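How to Budget for a Two-Arm Cloth Folding Station

If you have been put in charge of pricing out a small robot setup for handling towels, napkins or other soft goods, you have probably already found that the arms are the easy part. You can look up arms. You can compare them on a chart, get two quotes, and feel pretty good about yourself by lunchtime. Then you start building the thing and the little purchases begin, and they keep coming for weeks, and your neat budget starts to look like a first guess (mine certainly did!).

I have planned a few of these stations now, and I want to walk you through the way I do it. Grab a coffee. I tend to wander a bit, but I promise the steps are in order.

Step 1: Write down the job before you write down any prices

Start with one sentence. Ours was "pick up a small square cloth, fold it, and leave it flat." Keep the sentence where you can see it while you shop, and hold every item up against it. A bigger job calls for a different list. Bath sheets need more reach than napkins, and fitted sheets are a whole other conversation that I would leave for your second year.

Then write down what you want the station to do on a normal day. Will somebody set each cloth down by hand, or does the robot need to pull one from a pile? Pulling from a pile is much harder, and if you think you will want it later, leave space on the table for it now. Moving everything over by a foot after the mounts are bolted down is a miserable afternoon.

Step 2: Plan the table and the cover together

I used to treat the work surface as an afterthought, and I would order whatever table fit through the door. Please don't do that. The surface decides how the cloth slides and how easily your cameras can pick it out, and it costs very little compared with everything else on the list.

A fabric cover in one strong color is a good place to start. Buy it a good deal larger than the table so you can pull it tight and fasten it underneath. Buy a spare at the same time too, from the same bolt if you can manage it, so the color matches when the first one gets worn. Put a basic iron or steamer on the list as well. Fold lines in a new cover hang around longer than you would believe.

Choose your practice cloths in a shade that stands apart from the cover. They can be in the same color family, as long as you and the camera can find the edges without squinting. 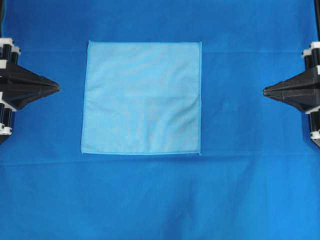 A light blue practice cloth on the darker blue cover, with a gripper at either side.

For practice cloths I order 40 of the same kind. That sounds like a lot, I know, but they stretch, they fade in the wash, they wander off to wipe down somebody's bench, and you don't want to be testing with a mixed bag of leftovers by October. Wash them all once before you begin so they start out even.

Step 3: Price each hand as a whole assembly

My friend Iker Campos went over my very first budget, and he circled the line that said "grippers" and wrote "and what else?" next to it. I have used that question ever since. A gripper is a body, a pair of jaws or fingers, a mount, a bracket or two to join the mount to the arm, a cable, and a little bag of screws in a size you don't own. Sometimes the seller includes the lot. Quite often you get the body and a cheerful note.

So give every hand its own small table in your spreadsheet, with one row for each of those parts. For a two-arm station, plan for 2 complete hands, plus enough pieces to rebuild one of them. I don't buy a full third hand at the start. I buy the bits that wear or snap, which in my experience means fingertips and printed brackets.

For pricing, I asked three sellers for the same list, worded exactly the same way. Zondico quoted everything as a kit. Prerner priced each part alone, which took me longer to read but made it easy to drop what we already had in the drawer. Figueroa came back with a kit at 899 per hand, brackets included and cables left off, and that taught me to ask about cables in the first email! Whoever you go to, ask these before you compare totals:

Are the mounting brackets included, and do they fit your arm?
How long is the cable, and can you order a longer one?
Can fingertips be bought on their own?
How long do spare parts take to arrive?

Step 4: Decide what kind of fingers you are paying for

Flat, pointed jaws are the simple choice. They are good at sliding up to a hem and pinching it, they are cheap to replace, and there isn't much in them to go wrong. If your sentence from Step 1 is a modest one, they may be all you need for a long while.

Finger modules with ribbed rollers inside are a step up in both price and fuss. The idea is that a roller can draw the fabric along while the hand stays put, so you can feed an edge through without letting go of it and grabbing it again.
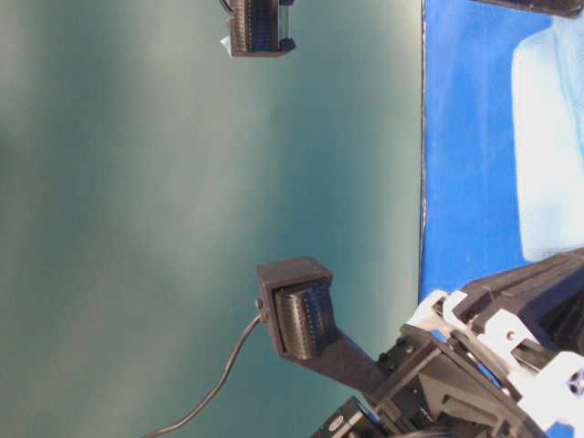
If you go that way, remember that each module brings its own wiring, so add the cable, the connector and some clips to hold the slack. Budget for spare roller covers as well, and for a soft brush, since lint finds its way into anything with grooves. I also set aside time, which is a cost even when it doesn't show up on an invoice. Count on a few days of adjusting before you trust the rollers with a thin cloth.

My own advice is to begin with plain jaws and keep the roller modules as a second purchase, unless you already know that the job needs them. Just check that the mount you buy now will take both. We skipped that check on the Primurley station and ended up paying for a whole new set of brackets.

Step 5: Add the dull things

Here I make a separate page, because these are easy to lose among the big numbers. Mine usually has power strips, cable sleeves, a decent set of hex keys, thread locker, spare screws, clamps, a lamp that doesn't glare, camera mounts, labels and a drawer unit to keep it all in. An emergency stop goes on this page too, if it doesn't come with the arms, and it is the one line you may not cross out.

Step 6: Split the spending into rounds

I buy in 3 rounds. The first covers the table, the cover, the cloths and the arms. The second is the hands, once I have measured the real reach on the real table — drawings are lovely, but I have been fooled by them. The third is held back for whatever the first month of work shows you, and I leave it blank on purpose. If your manager wants a description for it, "spares and changes" has always gone through for me.

Keep every packing slip as you go and update the spreadsheet the same day. When you price the next station you will want the real figures, shipping and all, and the slips are much easier to find while they are still sitting on the bench.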